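Visit Report: Household Skills Center, Dindcombe

In September a delegation from the Sirgate Home Services Association visited the household skills center at Dindcombe. The visit lasted 2 hours and formed part of our review of places where folding, sorting and storage are taught. The group was made up of 5 members.

The program opened with an introduction to the Coşkun course, which the center has taught for three years. Its first unit deals with folding. The method asks for a large clear surface, one item at a time, and a firm crease before the next fold is made. Members were shown the work tables, which are beige and stand clear of the walls. 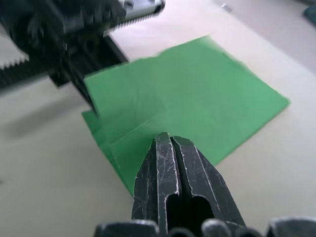 Green folding piece on the work table, with a crease along one side.

The center prefers bright, plain colors for early practice. A crease shows well on them, and the folded layers can be told apart from a distance. Patterned items are introduced in the second unit, together with shirts and bed linen. Members asked about the time allowed for each item and were told that no limit is set during the first unit.

Discussion then turned to the handling of larger pieces. The course recommends holding a cloth by two opposite edges and laying it down flat before any fold is begun. 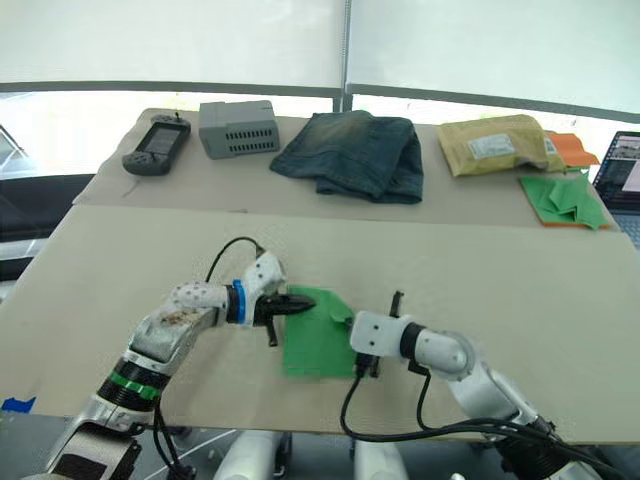

The same approach is carried into the storage unit, which is based on the Skesia shelf plan. Heavy clothing goes on the lower shelves and small linens at eye level. Two members felt that the plan would need to be adapted for the narrow closets common in Sirgate apartments, and the center agreed to send its measurements for comparison.

The delegation thanks the center for its hospitality. The course outline is held at the Association office and may be consulted by members on request.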